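Trying Out the Trakitwood Sorting Kit
Student Project Report
Bayu Ginting
Clarkitside Technical Program
February 5, 2019

1. Why we picked this kit

Our group wanted a project where a robot arm does real work, and the Trakitwood sorting kit looked like the best match for what we could manage in one term. It comes as arms, teach pendants, a small green conveyor and a stack of blue bins, and you decide what the job is. Ours was simple to say: take small parts off the belt and drop them in a bin. I was excited about this from day one and I still am, even after the week we lost to bad height settings.

The lesson book that goes with the kit is from Trustatari. It has 236 pages and we used maybe a third of them.

2. Setup

The first job is teaching the arm where the belt is. We brought the gripper in low over the green surface and jogged it in tiny steps until we trusted the height. The small camera at the wrist helped a lot with this – you can see the metal rim at the back of the green and tell right away if you have come in crooked.

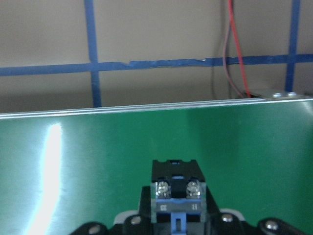

3. Laying out the grid

The book suggests marking the work surface, so ours has blue tape in a grid. Every stored position in our program is named after a cell, and when something goes wrong you can say "one cell over" and everybody knows what you mean. Tape does get ragged after a while and I would buy a better roll next time. We also put a soft white liner in the bin for the parts to land on.

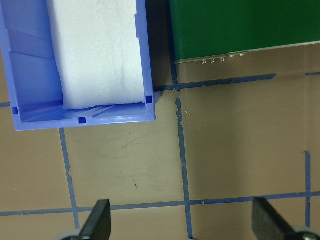
Naming the cells took an afternoon in January. We argued over letters or numbers and went with both, like a chessboard. After that the programming went so much faster! Moving a drop point meant changing one line, and the pendant lets you save a position under any name you like, so the names on the screen matched the names in our notes.

4. Running the job

The program has 5 steps: wait, lower, close, lift, drop. I wrote the first version and Dimaculangan rewrote the waiting part so the arm did not hover for so long between parts.

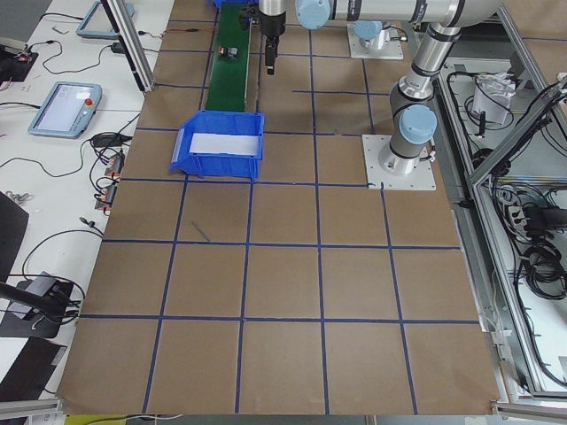

We did 255 test picks in all and wrote each one down. The misses were mostly parts that came down the belt at an angle, and a slower belt fixed a good share of them. Changing the speed is easy once you find the menu, but the menu is buried and the book calls it by a different name than the screen does. 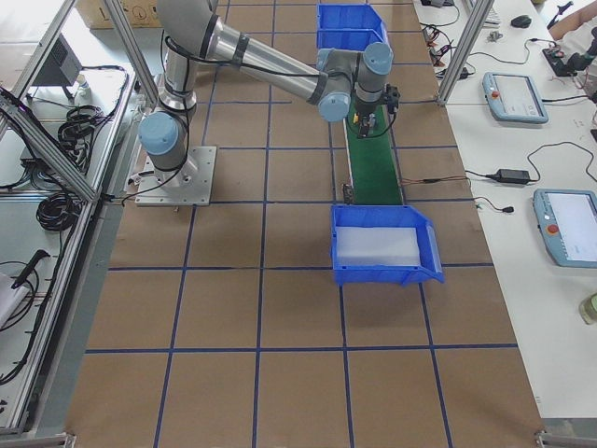 What I like most about the kit is how quickly you get to a first pick. We had one on our second session, before any of us really understood the coordinate pages. Having the pendants on the long table beside the cell suited us too, with one person at the controls and another keeping the log. The open, sloped fronts on the bins are a nice touch, and I would like to try sorting into more than one of them.

5. What we would tell the next group

Set the heights first and write them down. Keep your cables off the side where you stand. Read chapter 4 before chapter 3, it makes more sense that way.

I would gladly use the kit again. The weak spots are the book and the speed menu – the arm itself did what we asked, and most of our trouble was in what we asked for.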